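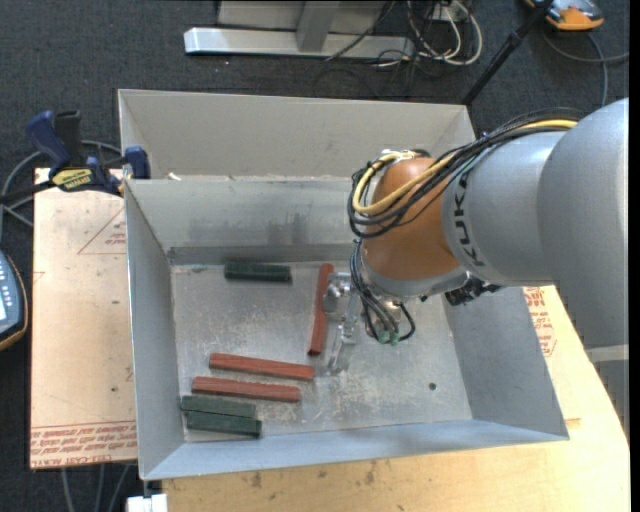 Sourdough starter went quiet after we moved – start over or keep feeding?
Last updated Tue 10 January

Grirnus

Hello everyone, and sorry in advance for the length of this. I have kept a sourdough starter going for nine years, which I know is nothing next to some of you, but it came from my mother-in-law's kitchen and I'm more attached to it than I probably should be. We moved house just before the holidays, and for the first time in its life the poor thing has stopped rising.

It used to double by lunchtime if I fed it with breakfast. In the new kitchen it sits there all day with a few sad bubbles on top and a layer of grayish liquid by evening. It smells sharp, a bit like nail polish remover, but there's no mold and nothing pink or orange. I'm feeding it the way I always have – a big spoonful of starter, then flour and water until it looks like thick pancake batter. I will admit I have never been a weigher.

Things that changed: the kitchen is a lot colder (big old windows, lovely light, terrible drafts), the water here comes from the city instead of our well, and the store near us doesn't carry my usual flour, so I've been using a bleached all-purpose. The jar also rode in the car for two days and then sat in a box for three more before I found it under the dish towels.

I tried a loaf on Sunday anyway because my daughter was visiting and had been promised bread. You could have propped a door open with it. She ate two slices with a great deal of butter, bless her.

So my question is whether this starter can be saved or whether I'm being sentimental. I dried some flakes years ago as a backup, but I can't find the envelope, and there are still a lot of boxes in the garage. I'd be so grateful for any advice, especially from anyone who has moved with one.

Pornthip Kaewsai

Oh, please don't throw it out! From what you describe it sounds hungry and cold to me, and both of those can be fixed. The gray liquid and the nail polish smell are what mine does when I've left it too long between meals. I once forgot a jar at the back of the fridge from March until the end of summer, and it came back beautifully after a week of fussing over it.

Start with a clean jar and take only a small spoonful of the old starter, maybe 20 grams if you can borrow a scale. Pour off the liquid first and dig down, as the part underneath is usually in better shape. Give it 40 grams of flour and 40 grams of water. You want it to have a proper meal, and I suspect your big spoonful has been getting bigger over the years (mine certainly did, until my sister made me weigh it and we both had a good laugh).

For the flour, I'd look for an unbleached one and swap a third of it for whole wheat or rye while it's recovering. It doesn't need to be anything fancy. With the water, leave a pitcher out on the counter overnight if your city uses plain chlorine. Some places use chloramine, and that doesn't go away by standing, so a bottle of spring water for the first week might save you some wondering.

Then find it somewhere warm. I keep mine in the oven with only the light on, and a sticky note on the oven door after what happened to the first one. Somewhere in the upper seventies is lovely. Feed it once a day until you see some life, and then twice a day until it's doubling dependably. It may look worse before it looks better, around day three or so – keep going. I wouldn't bake bread with it until it has doubled several feedings in a row, but what you take out makes perfectly nice pancakes and crackers once the sharp smell has gone.

And do keep hunting for that envelope! I crumble my flakes into lukewarm water, let them soften for a few hours, and add flour after that. Once yours is happy again, spread a little on parchment, let it dry completely and put some in two different places. I gave some to my neighbor for exactly this reason, and I sleep better for it.

Soklow

Just get a new one going, flour and water, takes 8 or 9 days. After a while in your kitchen it's the same thing anyway.

Intarasuk

I can see why that's tempting, but this one has family history and it isn't moldy, so I'd give it a couple of weeks first. I agree with Pornthip on all of it except the oven light. Mine runs very hot, so put a thermometer in there for an hour before you trust it with the jar. On top of the fridge worked fine for me all last winter, with a dish towel wrapped around it for the drafts.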